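4.2 布バッグ課題でのデータ収集

さて、ここからがこの論文でいちばん手間のかかった部分です。剛体の把持なら前節の設定でほぼ片づくのですが、布バッグは口が勝手に閉じるし、持ち手は毎回ちがう方向に倒れるしで、同じ初期状態を二度作れません(私は三日目にあきらめました)。そこで初期状態をそろえるのはやめて、ばらつきをそのまま学習データに入れることにしました。収集したのは両手把持のデモ300本。作業者は左右の手にグリッパを一つずつ持ち、マーカ板の軌跡と手先カメラの映像を同時に記録します。図3(a)は頭部側の視点、(b)と(c)は手先側の視点です。
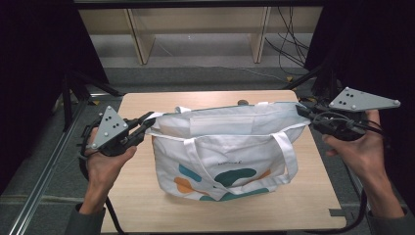
Sverre Hägglundからは、初期状態をそろえないなら成功率の比較に意味がなくなるのではないか、せめて口の開き具合だけでも段階分けしておくべきだ、という指摘をもらいました。もっともな話なので、評価のときだけ開口幅を2段階に分けて集計しています。学習側はあえて分けていません。分けた版も試したのですが、Wonden方策では狭い側だけ過学習ぎみになって、かえって扱いにくかったんです。

もうひとつ悩んだのが、手先カメラの見え方です。バッグに手先を入れると視野のほとんどが布になってしまい、特徴点がさっぱり取れません。頭部側の映像だけでは内側の様子がわからないので、手先側を捨てるわけにもいかない。結局、位置はマーカから、接触の直前直後の細かい判断は手先映像から、と役割を分けました。
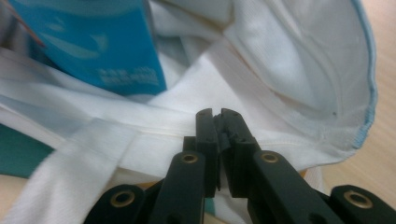 4.3 背景の混入と切り出し

前処理の話も少しだけ。最初のうちは手先映像をそのままエンコーダに入れていたのですが、Clodberg側の計算機で注意マップを出してみたら、方策が布をほとんど見ていない回がありました。手首の角度しだいで、作業台の外がごっそり入ってくるのが原因です。Anju Bajpaiが中央下寄りの切り出しを提案してくれて、2,000ステップほどの短い学習、ではなくきっちり2,000ステップで打ち切った予備学習でも差がはっきり出たので、そのまま採用しました。うれしかった!

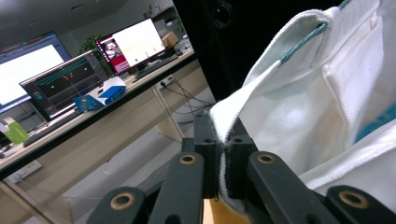
切り出しの範囲は、指先とその上の布が必ず残るように決めています。広げれば文脈は増えるものの、余計なものも増えるので、ここは割り切りました。図3(c)のように、白い布を指先でつまんでいる場面でも、左半分にはモニタの並んだ机が写り込むことがあります。画面の表示は収集日ごとに変わるため、これを手がかりに覚えられると別の日にまるで動かなくなるわけです。なお、切り出しだけでは上側の背景が残るので、学習時には明るさと色味もランダムに変えています。評価は各条件30試行で、比較対象のCudiaにも同じ切り出しをかけました。結果は次節の表に示します。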